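4장. 첫 세탁과 보관 준비

Biveck 의류 건조기를 설치하고 수평까지 맞추셨다면 이제 처음으로 빨래를 넣어 볼 차례입니다. 서두르지 않으셔도 괜찮습니다. 처음 한 번만 천천히 따라 해 보시면 다음부터는 설명서를 펼칠 일이 거의 없으실 거예요.

4.1 시작하기 전에

드럼 안쪽에 붙어 있는 보호 비닐을 떼어 내고, 마른 수건으로 안을 한 번 닦아 주세요. 새 제품 특유의 냄새가 조금 날 수 있는데, 빈 상태로 송풍을 20분 돌리면 한결 나아집니다.

주의: 송풍 중에는 뒷면 배기구를 커튼이나 벽지에 바짝 붙이지 마세요.

4.2 첫 건조

1. 빨래를 하나씩 털어서 넣습니다. 뭉친 채로 넣으면 겉만 마르고 속은 눅눅하게 남기 쉽습니다.
2. 주머니를 확인합니다. 휴지 한 장이 얼마나 멀리 퍼지는지는 겪어 보신 분들이 잘 아시지요.
3. 드럼의 절반을 넘기지 않도록 채우고 문을 딸깍 소리가 날 때까지 닫습니다.
4. 다이얼을 '면' 또는 '섬세'에 맞춥니다. 두 가지가 섞여 있다면 '섬세'를 고르세요.
5. 시작 버튼을 2초간 누릅니다.

참고: 종료음이 울린 뒤에도 드럼은 5분 동안 천천히 돌며 열을 식힙니다. 급하시더라도 이 시간은 기다려 주세요. 구김이 훨씬 덜합니다.

4.3 먼지 필터

필터는 문 안쪽 아래에 있습니다. 손잡이를 위로 당겨 빼낸 다음, 양쪽으로 펼쳐 먼지를 걷어 냅니다. 물로 씻으셨다면 그늘에서 완전히 말린 뒤 끼워 주세요. 젖은 필터를 끼우면 필터 표시등이 깜박이고 운전이 멈춥니다. 고장이 아니니 놀라지 마시고, 필터를 말려서 다시 끼우시면 됩니다.

4.4 꺼내서 정리하기

1. 식힘이 끝나면 바로 꺼냅니다. 드럼 안에 밤새 두면 아무리 좋은 코스를 쓰셔도 주름이 잡힙니다.
2. 넓고 깨끗한 곳에 펼쳐 놓고 솔기와 허리 부분을 만져 봅니다. 두꺼운 곳이 덜 말랐다면 '추가 건조'를 한 번 더 돌립니다.
3. 모서리를 가볍게 당겨 모양을 잡고, 큰 천은 반으로 접은 뒤 손바닥으로 가운데에서 바깥쪽으로 쓸어 줍니다.
4. 온기가 다 빠진 다음 서랍이나 상자에 넣습니다. 따뜻한 채로 뚜껑을 덮으면 안에 습기가 찹니다.

침대는 빨래를 펼쳐 놓기에 넉넉한 자리입니다.
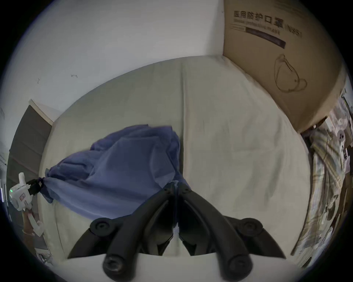
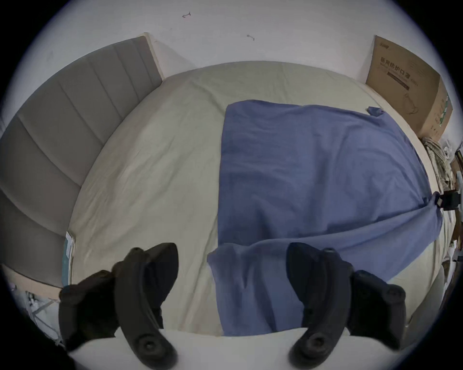
Seija Saarela 님은 저희에게 보내 주신 편지에서, 침대 시트를 다른 빨래와 같이 돌렸더니 작은 옷들이 시트 속에 말려 들어가 축축하게 나왔다면서, 시트만 따로 돌린 뒤로는 추가 건조를 쓸 일이 없어졌다고 하셨습니다. 중간에 문을 열어 한 번 풀어 주는 것도 해 보셨는데, 따로 돌리는 편이 더 간단하더라고 덧붙이셨고요. 큰 빨래의 코스 선택은 5장에 적어 두었습니다.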